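3.2 How long the onions cook

I'll admit I started this part of the study because of my own kitchen. Every stew recipe I own says to soften the onions for five minutes, and mine have never once been soft by then. So I went through the Nokeren recipe cards, all 1162 of them, and wrote down the time given for the onion step whenever there was one. Some 900 cards gave a time at all. The rest just say "until done," and I left those out of Table 2.

The Luvside cards were the fussiest to work with. They fold the garlic into the same step, so I had to decide whether to count the whole thing (I did, and I'd do it again). The Bouchard cards keep the two apart, bless them, and usually ask for 7 minutes on a low flame with the lid on.

I then cooked the plain mutton stew both ways at Ovside in October, same pot, same burner. With the longer time the gravy came out sweeter and a good deal darker, at least to my tongue - I was the only taster, so please read Figure 4 and what follows with that in mind.

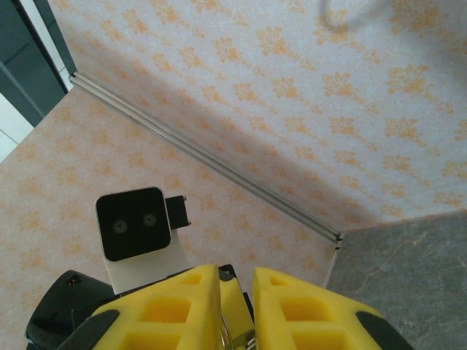
Page last changed: April 8, 1999

Figure 4. Two yellow foam fingers, with a gray marbled surface at lower right.

What I can't tell from the cards is whether people really follow them. My guess is that most cooks go by smell and look at the clock later, if ever. I come back to this in Section 4, where the pot size gets its turn too.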